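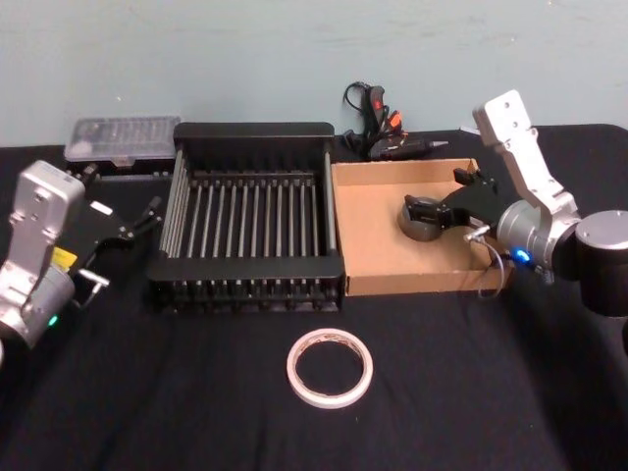

Tips for a two-arm bench kit

We've had the Elleveo kit going in the workshop since October, and it's such fun to set up! A few things we've picked up:

Lay a black cloth over the table first. Small pale parts show up so much better on it.

Use a shallow cardboard tray for the little stuff. Low walls let the gripper reach right in, and round things can't roll off to the floor (ours used to, constantly).

A dish rack makes a great practice target, with all those evenly spaced bars.

Start slow. We ran over 300 pickups at speed 4 before trying 8, and the grip got steadier every evening.

Keep the glue gun at the back, cord well clear of both arms.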